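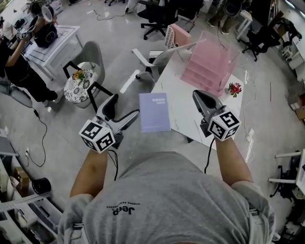

Grippers in hand, notebook in the middle, pink organizer waiting on the table.

OK so I went to the open day at Relura in Rultdale and I have a lot to say, so this is going to be a thread. Get a snack.

I signed up back in March and then forgot all about it until the reminder email landed. I was picturing a factory with a yellow line on the floor that you stand behind. It's more like somebody's apartment got mixed up with an office! Chairs everywhere, a flowery little side table, fake flowers, cushions, cables.

The thing they do there is record people doing ordinary chores with handheld grippers. You hold one in each hand and they become your fingers. Whatever you do with them gets saved, and later a robot arm learns from it. Marwa Zaki ran our group and explained all that in two minutes flat, then said "anyway, watch," which I appreciated.

See the white cubes with the black square patterns? Those are how the system keeps track of where each gripper is in the room. Marwa's one big rule for visitors was don't cover the cube with your sleeve. I covered the cube with my sleeve.

The demo at the white table was tidying. Notebook, organizer, that kind of stuff. The notebook is lavender and says GOOD on it, and I want one. I asked Loubna Hajji where it came from and she said a box of odds and ends, so no luck there.

What surprised me most was how slow you have to go. I'd have grabbed that notebook and been done. Loubna showed us the way they're taught: come in level, pause, close, pause, lift. She does 40 of these before lunch on a normal day. Forty! I was sick of it after 6.

Oh yeah, we got to try. The grippers aren't heavy but your wrists notice. You squeeze and the jaws close, and it feels great for ten seconds, and then you try to pick up something flat and you feel like you're wearing oven mitts. A notebook lying flush on a table is MUCH harder than a flower. Slide it to the edge first, that's the trick.

There's more than one person recording at a time too. Different furniture, different chore, same room. I asked Fouad Amrani if they get in each other's way and he said mostly it's the cables. Step high, he said. Good advice in general.

Fouad also told us they move the furniture between sessions on purpose, so the robot doesn't get used to one neat room. So all those mismatched chairs are part of the job. My living room has apparently been ready for this for years.

Somebody asked how many recordings it takes before an arm can do a chore on its own. For the notebook one they stopped at 800. Then Fouad played us a clip of the arm doing it and it was kind of wobbly and I clapped anyway.

Nazareno Testa from Chauvin was in our group, he does warehouse stuff, and he had way better questions than me. He wanted to know what happens to the bad takes. They keep them, labeled! There were 140 in the folder we got to look at, and two of those are now mine I guess.

Things I'd change: more water, and a longer turn for each visitor. The talk by Nesma Kamel at the end was good but I was by the door and missed half of it. If anyone wrote down the name of the book she mentioned, please reply with it.

Next one I want to see is Trovell, they do folding laundry. If you went and it was worth the drive, tell me. And if you go to Relura, wear short sleeves. I mean it about the cube.

Contact | © 2024 | Back to top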